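The Tarnden 40 travel pack is the bag I sell the most of and the one I get the most mail about, so I've finally put everything I know about it on one page. If you're flying into some small airport with a carry-on limit and a bus ride at the other end, you're who I had in mind when I started stocking it.

**Tarnden 40 – $140, ships in two colors (slate and rust)**

I've carried mine for three seasons now, mostly on the tours I lead out of Atau, and I'm hard on bags. They get thrown on boat roofs, shoved under minibus seats, and left on hostel floors while I argue about breakfast times. Mine has a scuff on the bottom and one zipper pull I replaced with a bit of cord, and otherwise it looks a lot like it did when I took it out of the plastic.

## What you get

- 40 liters, opens flat like a suitcase
- 8 pockets, counting the little one inside the lid that everybody misses
- Shoulder straps and hip belt that zip away behind a panel
- 2 compression straps inside, 2 outside
- Grab handles on the top and one side
- Rain cover in its own pouch at the base

It does not have wheels. I get asked this every week! If you want wheels, I'm happy to point you to somebody else's bag, but I think once you've dragged a roller up the steps in an old harbor town you'll come around to my side.

## How it carries

The hip belt does real work on this one, and you should use it even for short walks. Loosen the shoulder straps first, set the belt on your hip bones, snug it, and only then pull the shoulders down. People do it backward and then write to me about sore necks.

There's one back length. Chiamaka Ekpo is on the short side and leads the walking weeks for me, and she finds it fine as long as she keeps the heavy stuff low. Gilles Poulain is very tall and thinks the belt sits too high on him. I'd agree, having walked behind him for a whole afternoon. If you're built like Gilles, try it at home with some books in it before you cut the tags off, and send it back if it rides up.

## Will it go on the plane?

Usually, yes. Airlines change their sizes whenever they feel like it, so please look up your own ticket and don't take my word as law. What I can tell you is that the bag is soft, and with the outside straps pulled tight it squashes down quite a lot. Overstuff the front pocket and it bulges right where the sizer at the gate is narrowest. So I leave that pocket nearly empty until I've landed, and then it becomes my snack pocket.

I took mine to Pernonska and back in October as my only bag, on a small propeller plane out and the ferry home. That was a week with one decent dinner and a lot of mud, and I never wished I had more room. (I did wish I had a second sweater, but that was bad planning.)

## How I pack it

I've been asked for this enough times that I'll just give you my order. Yours will be different and that's fine.

1. Clothes you won't need on the first night go in flat, against the back panel. Roll them or fold them, I don't care, I've done both.
2. Wash bag and anything heavy goes at the bottom end, near where the hip belt attaches.
3. Chargers and cables in the mesh pocket inside the lid. Zip it all the way – small plugs love to climb out.
4. Shoes last, soles out, along the side. One pair on your feet and one pair in the bag is plenty for any trip we run. Stuff your socks in them.
5. Rain jacket on top of everything, so you can get at it without emptying your whole life onto a train platform.

## Things I don't love

The water bottle pocket is tight. A slim bottle goes in fine, a fat one needs a shove, and when the bag is full you'll need both hands. The rust color also shows dust a lot more than the slate does, though it's very easy to spot in a pile of luggage, and I still like it better.

The rain cover is okay. It'll get you across town in a downpour. For a long wet day I'd put a plain trash bag inside as a liner as well.

And the buckle on the chest strap is a bit small for cold fingers. I've passed that along to the people at Saraç who make the bag for us, and they've said a bigger one is coming on the next batch. When I have those in my hands I'll change this page.

## Questions I get a lot

**Can it take a laptop?** Yes, there's a padded sleeve against the back. It's open at the top, so don't stand the bag on its head.

**Can I wash it?** Sponge and mild soap, then hang it open somewhere shady. Please don't put it in the machine. Omolara Adeleke did, and the coating came off in flakes.

**Do you sell the straps separately?** We do, just write to me and say which one broke.

**Is there a smaller one?** Not yet. I'd like one for weekends myself.

**Can I pick it up at the start of a tour?** Yes! Tell Titilayo Abubakar when you book and she'll have it waiting at the first hotel. Come with your stuff in any old duffel and we'll help you move it over.

## Ordering and returns

Orders in by December 16, 2020 go out before we close the office for the holidays. After that, nothing moves until we're back, and I won't be checking mail much either.

You have 40 days to send it back if it hasn't been on a trip. Keep the tags on and use the box it came in, or any sturdy box that fits. Drahomíra Vávra handles returns and she's quick about it, so put your order number on a slip inside and you'll hear from her.
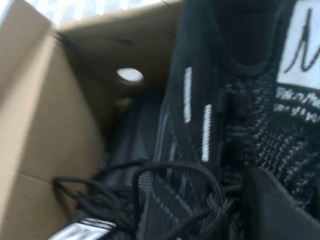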